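3.2 Household textiles and the cost of line drying

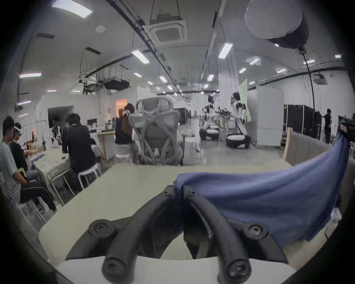

Figure 2. Blue cloth at a pale beige table.

The second part of the study dealt with how households dry and store small textiles: tea towels, dusters, napkins, face cloths and the like. These items are often left out of laundry research. They weigh little, they are washed in mixed loads and few people can say when they last bought one. Yet they are washed more often than almost anything else in the home, and in our diaries they made up a larger share of the weekly load than bed linen did.

Households were recruited in two districts, Negi and Mumora. Negi is made up mainly of older terraced houses with small yards. Mumora is newer and most homes there are flats, many without a balcony. We chose the two because they share a water supply and a similar range of incomes, so that differences in drying habits could more easily be put down to the buildings themselves. In all, 57 households completed the diary. A further 35 began it but stopped before the final week, and their entries are not used in this section.

Each household kept the diary for the whole of November. We asked for the date of each wash, the programme used, what went into the drum, where the items were dried and how long they stayed there before being put away. The diary was kept on paper. An earlier trial with a phone form had gone badly, mostly through forgotten passwords, and several people told us they did their laundry with the phone in another room.

Drying place

Negi households used an outdoor line whenever the weather allowed. When it did not, they moved the washing to a rack in the kitchen or the back bedroom, and small items went on radiators. Mumora households relied on racks throughout the month, with tumble dryers used by those who had them. Small textiles were treated differently from clothes in both places. They were seldom given a space on the rack when it was full. People hung them over chair backs, oven handles, bath edges and door tops, and a number of diaries simply say 'wherever'.

This matters for two reasons. First, a folded or doubled cloth dries more slowly than one hung flat, and a cloth that stays damp overnight is more likely to smell and be washed again before use. Repeat washes of this kind appear in the diaries from both districts but were more common in Mumora, where the rack was usually in a room with the window shut. Second, items dried over furniture were often used again straight from that spot without being folded or put away, so the diary entry for 'time to storage' was left blank. We have treated these blanks as missing and not as zero. Other authors may prefer a different rule, and the choice does affect the averages for kitchen cloths.

Interviews

After the diary month, Wanpen Siriwan carried out follow-up interviews in both districts. These were held in people's homes and took the form of an open conversation about the diary. The last of them took place on Thursday, March 9, 2023, later than planned owing to a change of address in one household.

Three points came up often. The first was that small textiles had no fixed place. Clothes belonged to a person and sheets belonged to a bed, but a cloth could belong to the kitchen one week and the car the next. The second was that people did not trust cloths which had been dried indoors in winter, and said they felt stiff or smelled of cooking. The third was the question of when a cloth is finished. Very few were thrown away. They moved down a ladder of uses – dishes, worktops, floors, bicycle – and dropped out of the wash at some point along it. One Negi respondent kept a bag of old cloths under the stairs and was surprised, on emptying it, to find a christening napkin among them.

Folding was a matter of more feeling than we had expected. Some respondents folded everything, including dusters, and had firm views on thirds against quarters. Others put cloths into a drawer as they came off the rack. We found no link between folding and how often a cloth was washed.

Energy use

Electricity for drying was estimated from the diaries together with plug meter readings in homes with a tumble dryer. The meters were supplied by Nulleck and checked before use against the bench meter at Grurkora. Vicente Durán carried out the checks and found 2 meters that read low. Both were replaced before they were sent out.

Cost could not be assigned to small textiles directly, as they were almost never dried alone. We divided the cost of each load by dry weight, using a standard weight for each type of item. On this basis the cost of drying one tea towel is very small. The method probably understates it, however, because a few thick cloths can keep a sensor dryer running after the rest of the load is dry. Several respondents had noticed this and took the towels out early to finish on a chair.

Limits of the data

The diaries cover one month in late autumn and say nothing of summer habits. They were filled in by whoever did most of the washing, and other members of the household may have rinsed or dried cloths without it being recorded. Hand washing at the sink is almost certainly under-reported. The standard weights were taken from new items, and an old cloth worn thin may weigh a good deal less. Section 3.3 returns to the question of weight, using the items that respondents lent us after their interviews.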